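**Cold bay window in a rented house: film, curtain, or just more heating?**

**santosh_rana** wrote on December 1, 2025:

Good evening to all. This is my first winter in Maritau and my second winter in Canada, so please excuse me if the question is a simple one.

We rent the ground floor of an old brick house. The kitchen and the bedrooms are comfortable, but the front room has a bay window and it is always the coldest place. The thermostat is in the hallway and it is set to 19. The hallway reaches this without trouble. In the front room I sit with a blanket on my knees. My last bill showed 2,765 kWh, and the neighbour upstairs told me this is too much for one floor.

I have read many old threads here and I find three different opinions. Some people say to put plastic film on the inside. Some say heavy curtains. And some say that the glass is not important and the cold air is coming from the wood around it. I cannot change the window because it is not mine. What would you do first, and what would you not spend money on?

Thank you in advance.

---

**drafty_in_wosari** wrote:

Film, every time. I do mine each fall and the difference is night and day. The Hlongwane kit is fine, the cheap one. Clean the trim with rubbing alcohol first or the tape will let go in the middle of January. A bay is annoying because of the angles, so do each section separately and don't try to stretch one sheet over the lot.

---

**GJavier** wrote:

I disagree a bit. Film is the second step. If air is coming around the sash, the film will blow up like a sail on a windy night and the tape will peel no matter how well you cleaned. Find the leaks first. Wait for a windy evening and move the back of your wet hand slowly along every joint. You will feel it.

Check also where the sill meets the wall. A bay sticks out from the house and very often there is no insulation in the floor of it. The cold comes from underneath and people blame the glass for years.

Gerardo

---

**drafty_in_wosari** wrote:

Mine has never peeled, and Wosari gets plenty of wind. But sure, caulk first if you have the patience.

---

**mapleandmoss** wrote:

Can you post the room? And what kind of heat do you have, radiators or forced air? If there's a vent under that window and somebody has put a rug over it, there's your answer.

---

**santosh_rana** wrote:

Thank you for the quick replies. It is forced air. The only vent in this room is on the inside wall, next to the door, and it is open. I have checked it twice.
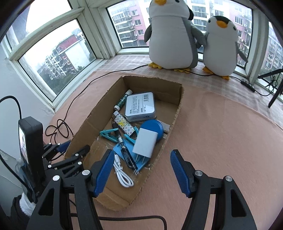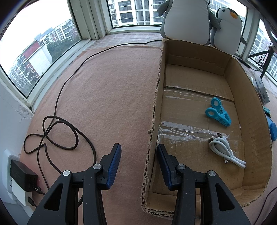
I did the test with the wet hand, as Gerardo advised, and the result surprised me. The glass is cold, of course, but I felt moving air only in two places: at the lower corner of the left section, and along the joint between the ledge and the wall. The upper part is quiet. So now I am thinking of caulk for these two places and film after that. My other idea was a small electric heater of 2,000 watts, only for the evenings, but I do not know if it is safe. In the second photo you can see the outlet low on the left wall, with an adapter and another plug already in it, and from there the long brown cable goes over the pink mat to the window ledge. I would have to put the heater near to the same place. Is it a bad idea?

---

**GJavier** wrote:

Yes, it is a bad idea. A regular outlet here is not meant for that size of heater. The normal portable ones sold in Canada are smaller for this reason. Where did you find one of 2,000? If it came with you from overseas, please do not use it with a converter.

Even with a proper heater, give it a wall outlet of its own. No power bar, no extension cord. And keep it well away from felt, curtains and anything soft. I would also move that cable to the edge of the room. With kids or a dark evening, it will catch a foot sooner or later.

---

**santosh_rana** wrote:

It came with us, yes. It will go back to the closet. Thank you for saying this so clearly.

---

**mapleandmoss** wrote:

Nice bright spot, I'd be sitting there too! But you want an underlay beneath that mat if you don't have one. The felt can't do much alone over a cold floor. And lift everything for a look every couple of weeks, especially close to the wall. I lost a good wool rug to mould in my last place by leaving it flat against a cold corner from fall to spring.

I'm with drafty on film by the way. Curtains look cosy but if you close them over a bay you make a little refrigerator behind them, and in the morning the glass is streaming.

---

**old_furnace** wrote:

Has anyone considered that 19 in the hall means something like a cave in the front room with a closed door between them? Leave the door open. Costs nothing. My parents heated a house for decades by opening and closing doors.

Also, have the landlord look at the furnace filter. Ours was grey felt by the time I found it.

---

**drafty_in_wosari** wrote:

Seconding the filter. And that bill could easily be the water heater, not the window. Don't assume.

---

**GJavier** wrote:

For a rental, use the removable caulk, the type that pulls off in a strip in spring. Purnach makes one in a small tube, and any hardware store has something similar. Do not put it on when the wood is damp. For the ledge joint you may need foam backer rod if the gap is wider than a pencil. Ask the landlord before, in writing. Mine paid for the material when I asked nicely.

---

**santosh_rana** wrote:

An update. The landlord agreed to pay for the caulk and he will change the filter himself. I sealed the two places yesterday. It took me six hours, mostly because I cleaned the old paint very slowly. The joint at the ledge was wider than I believed and I had to go back to the store for the backer rod, so Gerardo was right about this also.

I keep the door open now. My wife complains that the kitchen smell comes to the front room, but she agrees it is warmer.

I have one more question about the film. Must I remove it in March, or can it stay until it is really warm outside?

---

**drafty_in_wosari** wrote:

Leave it until you want to open a window. Pull the tape slowly, and warm it with a hair dryer if the paint starts to come with it.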